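Hivberg Shape Blocks and Serving-Size Board – Review
Posted Monday, October 21, 2024

I bought the Hivberg block set in June together with the matching flat board from Givau. The blocks are sold as a sorting set for ages 2 and up. The board is sold separately, and the listing calls it an activity surface. It is a plain slab of pale wood with no recesses and no printed outlines.

Finish on the blocks is even. Paint covers the end grain fully, and I found no drips in the inside corners of the star, where cheaper sets usually collect them. Edges are broken just enough to be safe to handle while keeping the outlines distinct. The cylinder stands upright without rocking. The heart is the weakest piece: the notch between the lobes was left slightly rough, and I took it down with fine sandpaper.

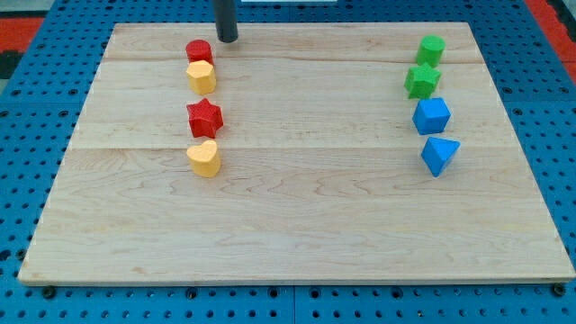

Friction between block and board is moderate. Pieces stay where they are put on a level table and begin to slide when one end of the board is propped on a thick book. A rim would have prevented that, but it would also get in the way of pushing pieces off into a box, so I would leave it as it is.

The board is made up from planks, and the seams are visible. Running a fingernail across them, I could feel one and not the other. After almost 7 weeks of daily use there was no cupping and no gap at either joint. Water left standing for an hour raised the grain a little – a thin coat of Vova board oil fixed it.

Colors are strong and easy to tell apart under warm indoor light. The yellow shows pencil marks and wipes clean with a damp cloth. Red hides most things.

Storage is poor. The carton is thin and the lid split in the first week. I moved the set to an Ó Riain tray, which fits the blocks but not the board.

Good blocks, acceptable board, bad box. I would buy the blocks again and cut my own board from shelf stock.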